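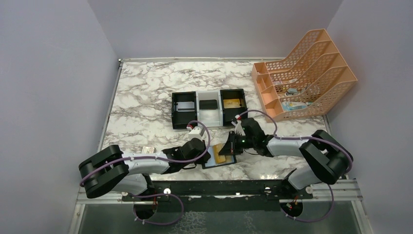

Figure 1. Two-arm cell during the card sorting task. Tray organizer at center, file organizer at upper right.

Unit 4: Collecting demonstrations by teleoperation
Course notes, Hinden lab section. Prepared by Teresa Caldeira, revised by Sem Koster.

4.1 Setup

Both arms are mounted on one rail along the near side of the table. Each carries a gripper and has its own cable run back to the base. The operator drives a pair of leader arms, and the follower arms copy the leader joint angles. No force is sent back to the operator's hands, so contact has to be judged by eye.

Before power-up, check that each cable loop has enough slack for the full range of the wrist. A loop that pulls tight near a joint limit will shift the wrist slightly and put an error in every recorded position after that point.

4.2 Task definition

The task is to place cards in the tray by color. In Figure 1 the left compartment holds a dark gray card, the middle one a black card and the right one a gold card. Another gold card rests on the dark slab between the grippers.

Write the end condition down before recording. For this unit a trial ends when the card lies inside its compartment and the gripper has moved clear of the tray walls. A card leaning on a wall is a failed trial. Stop the recording, mark it F and reset.

4.3 Teleoperation or hand guiding

Hand guiding (kinesthetic teaching) means moving the robot itself with its motors in a compliant mode. It is easy to learn and gives good contact information. Its drawbacks for this task are two:

- The operator's arms block the camera view, and a policy trained on those images will not see them at run time.
- One person cannot easily guide two arms at once.

Teleoperation keeps the operator out of the workspace. The cost is practice time. Allow 35 minutes of unrecorded driving before the first trial that counts.

4.4 Thin objects

A flat card gives the fingers very little to hold. Approach with the gripper tilted, bring one fingertip to the edge of the card, and close slowly. Do not press down to force a grasp. With position control the arm keeps pushing toward the commanded pose, and the load goes into the fingertips and the table.

The second arm may be used to steady the slab or stop the card from sliding. If it is used, use it in every trial. Mixed strategies within one set are a common source of hesitation in the trained policy.

4.5 What is logged

Leader joint angles, follower joint angles, gripper opening and camera images, all with a shared clock. Train on the leader angles as actions. The follower angles lag and already contain the effect of contact.

The Rakach set used in Unit 5 has 1183 trials in this format, failures included. Filter on the end mark before training.

Exercise

Work in pairs, one driving and one marking trials, then swap. Hand in the log and a half page on where your failed grasps occurred. Questions on the logging software go to Idalina Barros.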